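The Ferry to Lindqvist

Jeptoo Shirima had missed the last boat by five minutes. She stood on the dock at Flellberg with her bag between her feet and watched its lights get smaller.

The man in the ticket office slid his window open. His badge said Abernathy.

"Next one's at six," he said. "You can sit in here if you want. The heater works."

She sat. The office had two chairs, a wall map of the islands and a shelf of lost gloves. Fitzgerald Abernathy went back to his ledger. He wrote down the night's fares in pencil, then went over the total in ink.

"1,842," he said. "That's passengers for November. It was twice that when I started."

"Where did they all go?"

"They bought houses on this side."

She told him she was going over to see her aunt Yolanda, who had stopped answering letters in the summer. The neighbors said she was fine. They saw her out in the garden and she waved, but she didn't write.
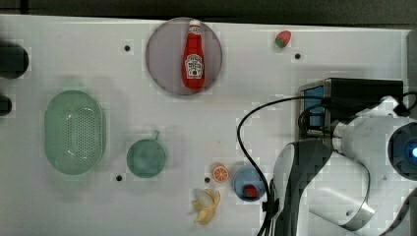

"Yolanda Ticona?" he said. "Green door, up past the church?"

"You know her?"

He put the pencil down. For a while he looked at the map, though he must have known every inch of it.

"She rides over here on the first of the month," he said. "Buys stamps. Around 20 of them, every time. Then she takes the next boat home."

Jeptoo thought about that. Outside, the water knocked against the pilings.

"So she is writing to somebody," she said.

"I'd say so."

He got up, filled the kettle and set out a second cup. She didn't ask him anything else. On the corner of his desk, under the ledger, was a stack of envelopes tied with string – the top one addressed in small, slanted handwriting she had known since she was a girl.

"Milk?" he asked.

"Please," said Jeptoo.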